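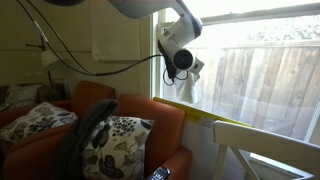 Arm with cloth, living room set, window side.

Minutes of the data collection meeting
Wednesday, August 27, 2025
Held in the Clavero kitchen, the meeting room being full of chairs again.

Present: collection, labeling, training, hardware, and one person from facilities who had come in for the coffee and was asked to stay.

1. Minutes of the last meeting
Approved with one correction. "The arm was retired" should read "the arm was rewired." Hardware asked that the correction be circulated as widely as the original.

2. Episode count
Collection reported 1,417 cloth episodes recorded since the start of August. Labeling reported 1,017 usable. There was a pause while everyone did the subtraction. The target for the first training run was 1,000, so the target has been met, and collection asked that this be written down in those words. It has been.

Labeling said most of the rejected episodes fall under "operator gave up but did not press stop." These run long and contain a good deal of hovering. Training asked whether hovering could be kept as its own category. Labeling said it could, if training would like to watch it.

3. Cloth pickup and drape
The Braro policy does well on cloths lying flat and poorly on cloths that have been dropped, which describes most cloths in most homes. Training wants more crumpled starts. Collection said the operators have been smoothing the cloth between episodes out of good manners. They will be asked to stop.

It was also noted that nearly every drape episode ends on the same armchair. Training is concerned that the model is learning the armchair. The armchair stays, but half of next week's drapes will go to other furniture. A proposal to use the floor lamp was voted down by hardware alone, at some volume.

4. Daylight
Long discussion. Episodes recorded facing the window have strong backlight, and a pale cloth against bright glass is hard for the labelers to outline. Labeling would like those episodes moved to the evening. Training would like them left exactly as they are, as people who buy robots are also known to have windows. Agreed to keep the daytime sessions and add evening ones, with time of day entered in the log. "Sunny-ish" will no longer be accepted in the weather field.

5. Cables
Hardware asked again that the slack be checked before each session. Collection said it is checked. Hardware said it is checked by looking at it. A person will now move the arm through its full reach by hand before the first episode and initial the sheet.

6. Labels
The Jibrin labeling tool still offers "towel," "cloth," "rag" and "garment" as separate choices, and no 2 labelers agree on the difference. A definition of "rag" was attempted and abandoned after ten minutes. All four will be merged into "cloth" for this run. The old labels will be kept in a hidden column for anyone who misses them.

7. Nedine
The Nedine set (kitchen tasks) was due to start this month. It has not started. The item has been carried forward so often that labeling suggested giving it a permanent number. It is now item 7.

8. Any other business
Facilities asked when the meeting room would be available for meetings. Referred to hardware.
Collection asked for more cloths. Approved. They are to be bought in different sizes and nobody is to iron them.

Actions
Collection: crumpled starts, evening sessions, shopping.
Labeling: merge the cloth labels, send training a sample of the hovering.
Training: first run on the 1,017, results to the next meeting.
Hardware: reach check sheet, taped up somewhere people will see it.

Next meeting same time, same kitchen.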